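6/7/22

Up far too late again, and all on account of the Tomić wedding, which I told myself I wasn't going to follow and then followed from breakfast until the kettle went on for the last time. I do love a celebrity wedding (I always have, I used to cut them out of Mum's magazines and keep them in a shoebox), and this one has had me hooked ever since the engagement came out in March. The papers said 500 guests, then it was 52 and family only, and by teatime somebody was swearing they'd cancelled the lot and eloped to Holtesville!
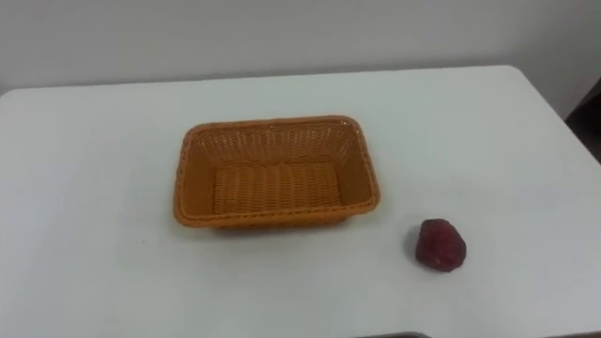 Narnside Showbiz Readers' Club

I promised the club I'd write up my thoughts for the diary page, so I'd better get on with it. First of all, the dress. I thought it was lovely, very plain, long sleeves, and I don't care what they're saying in the comments. His mother's hat was another matter, but I'll be kind. I was more taken with the little sister, who is 14 and read a poem without once looking down at her paper, when I couldn't have done that at 34 with a brandy in me.

Then there's the business of the ex, who was photographed in Nallby on the same afternoon buying a garden hose. I felt for her, I really did, though she looked perfectly cheerful about it.

Must remember to take the magazines back before the next meeting, and to ask whether anyone recorded the speeches, as I missed the best man's when the phone rang.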